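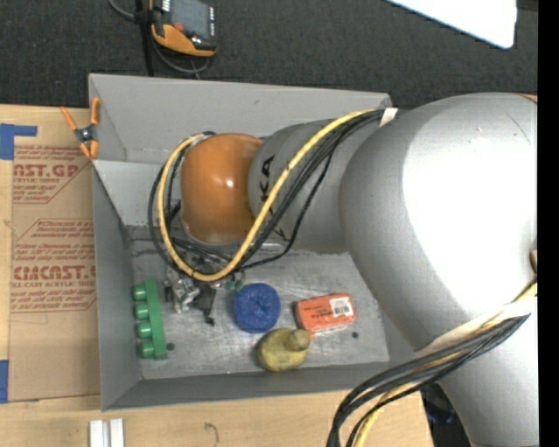
Search this wiki Go

The Pratberg Picking Challenge is a student robotics competition and associated workshop course in which teams program an industrial robot arm to pick mixed objects out of a bin. It grew out of an evening class taught by Ehsan Kiani, who wrote the first rule sheet and still sets the object list. The name comes from the building where the class was first held.

Format

Teams have two to five members and must be enrolled at a school or college at the time of entry. Each team is given a bin, a table and an arm for the length of its session. Teams do not build their own arms. They may bring their own gripper fingers, provided these bolt to the standard mount and weigh less than the limit printed in the rules.

A run begins when the judge has placed the objects and stepped behind the line. The arm must lift each object clear of the walls and set it down in the drop zone. An object that leaves the bin and lands outside the zone counts as lost. The person holding the control device may stop the arm at any time, but a stopped run cannot be restarted.

Objects

The object list changes every season. It normally mixes soft, hard, flat and round things, so that one style of grip will not work for all of them. Past lists have included rubber ducks, small printed boxes with barcode labels, rough-surfaced balls and plastic parts with rows of pegs. Flat boxes lying against a wall are regarded as the hardest case. Worn metal floors are allowed and cause trouble for some vision programs, which mistake scratches for edges.

Scoring

A perfect run is worth 1000 points. A lost object costs 200. Ties are settled by the shorter run, and if the times are also equal the judges look at the team's logbook. Until the third season the logbook was worth points of its own, but this was dropped after complaints that it favored larger teams.

Software

Most teams use Grotus, a planning package written by former members of the class, or its simpler offshoot Pal, which is meant for beginners and does not handle objects that touch one another. Teams may write their own programs - a few do each year - but must hand in the source before the first run. The Akmont team was the first to finish a perfect run with its own code.

Season

Practice sessions open in February. The workshop stays open until 9 p.m. during the last stretch before the final. The entry fee covers use of the bins and clamps, but replacement fingers are charged separately.

See also

Grotus
Pal (software)
Bin picking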